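What a Two-Arm Bench Costs After the Arms Are Paid For

Planning equipment for a small automation lab

The quote for a pair of tabletop arms is the easy part of the budget. It arrives as one line, it has a total, and it can be compared with two or three others. Most of the trouble in a first purchase comes from lines that were never written down.

Nateck, a maker of small locks and cabinet hardware, spent much of last year planning a bench for handling trials. The company wanted to learn whether two arms working together could deal with parts that are now picked up, turned and matched by hand. The first request, filed in May, covered two arms, two grippers and a workstation. By the time the bench was approved, the arms and grippers made up 69 percent of the hardware cost. The remaining 31 percent went to framing, panels, work surface, cameras, cable, power and storage.

That split is a reasonable starting point for a bench of this size, but it moves with the job. A cell that must be guarded for use on a production floor will spend far more on the enclosure. A desk trial with one arm clamped to an existing table will spend almost nothing on it. The useful exercise is to price the enclosure and the arms separately, then ask what each is expected to outlive.

Framing

Aluminum extrusion is the usual choice and is hard to argue with. It is sold by length, cut to order, and can be taken apart when the layout turns out wrong. The common error is to price the rail and forget the hardware. Brackets, slot nuts, end caps and bolts added 9 percent to the framing line at Nateck, and a second order was still needed for corner pieces.

Mounting plates deserve their own entry. An arm base has a fixed bolt pattern, the rail has a slot pitch, and the two seldom agree. Westerberg, which supplied the framing, offers drilled plates as a stock item for some bases and as custom work for the rest. Custom plates added to the lead time, and the arms sat in their boxes until the plates came. Buyers should ask for the base drawing before the arm order is placed.

Work surface

The surface affects the cameras as much as the parts. Plain white gives strong contrast with dark objects and poor contrast with bright metal. A patterned top is closer to what the arms may meet outside the lab, at the price of more difficult images. Whichever is chosen, it will mark. Budget for a replacement top in the first year and choose a size that can be bought again.

Cameras and cable

Zultevham, the integrator on the project, recommends that cameras be quoted with their mounts, cables and spares as one package. A wrist camera needs a bracket, the bracket adds weight at the end of the arm, and the weight counts against payload. On a light arm this can decide which gripper is affordable.

Cable is cheap and is the first thing to fail. A cable that follows a moving wrist needs slack at each joint, and slack catches on things. The plan allowed for 100 feet of cable in several types, and 70 feet was used in the first fitting. The rest was kept for repairs — a sensible ratio for arms that move all day.

Storage and small parts

Baskets and shelves are often left off the request because they seem too minor to list. They take up wall space inside the enclosure, though, and wall space has to be checked against the reach of the arms. A basket fixed within the sweep of an elbow will be moved sooner or later. Fixing positions on the drawing costs nothing.

Test objects should be budgeted as consumables. Padlocks and keys are a fair choice for a two-arm trial: the key is thin, it lies flat, and one gripper must hold the body steady as the other lines up. Keys bend, finishes scratch, and a shackle that has been dropped many times no longer behaves like a new one. Buy in sets, and include more than one body color if the camera system will have to tell them apart.
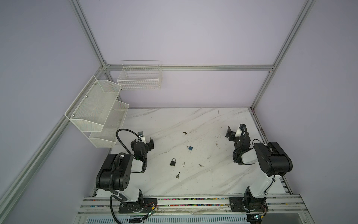 Two arms on a shared front rail, with padlocks and keys on the work surface between them.

Mounting both arms on the same edge saves framing and leaves the back and side walls free. It also means the working areas overlap, which the control software has to handle. Flustgate, the software vendor, prices two-arm collision checking as a separate license. Nateck had read the base quote as including it, and the difference was met from contingency.

Running costs

The annual line is where plans of this kind tend to be thin. It should cover gripper fingers, cable, one replacement motor per arm, software renewal and a few hours a week of technician time. Technician time is the largest of these and the one most often carried by another department without a record. If the bench is to be compared with a manual process later, the hours need to be logged from the first day of fitting.

Spare motors should be ordered with the arms. Freight on a single motor can approach the price of the part, and a two-arm bench with one arm down cannot run two-arm work.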